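Black That Stays Black

Jan 11, 2022

Black is the hardest shade a dye house sells. It takes the most dye, the longest rinse and the most arguments with customers. At the Stanora mill outside Ustmont, a standard black on cotton rib uses dye equal to 2 percent of the fabric's weight for the cheap grade and several times that for the grade meant to last. The difference is invisible on the shelf. It shows up in the laundry.

Most cotton black is reactive dye, which bonds to the fiber in a warm alkaline bath. Part of it never bonds. That loose fraction has to be washed out at the mill, and washing costs water, heat and machine time. A short rinse leaves dye sitting on the surface, where it rubs off on skin and car seats - and later turns the garment brown or gray.

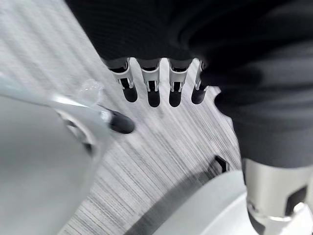
Rinse time is where the mills and their buyers disagree, and a dyer at Stanora complained that buyers ask for a deep black and then refuse to pay for the last two baths. The mill now prices those baths as a separate line. Orders for the full rinse have gone up since June, mostly from makers of uniforms.

Brindness, a testing lab that handles much of the mill's output, rubs each sample with a white cotton square, dry and then damp, and grades the stain against a gray scale. Damp results are nearly always worse. In its last round, 17 of 33 black knits passed dry and failed damp.

Ribbed knits need extra care. The raised lines take the wear first, so the grooves stay dark while the ridges fade. Liao, a finishing plant downstream, treats rib with an enzyme that removes loose fuzz before dyeing. The plant's minimum run is 1000 yards, too long for small labels, which generally skip the step.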